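Small Laundry Projects, Sturwood

Renji Ogura keeps this page for the laundry and closet setups at Sturwood. The newest entry went up May 9, 2025. Small racks and baskets come first, and full closets will be added in June. Click a picture to see it larger. Prints are available on request; please give the gallery number when you write.

Tabletop rack, no. 75 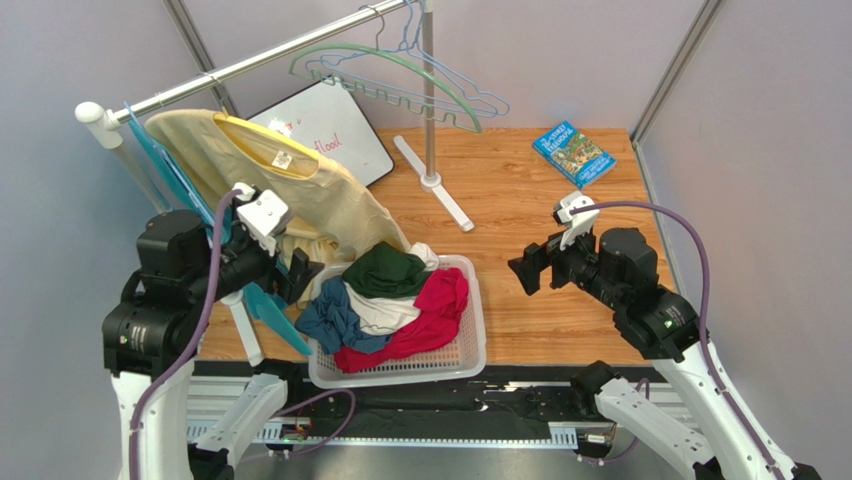
Cream-yellow shirt on a yellow hanger, with the laundry basket and a green hanger farther up the bar.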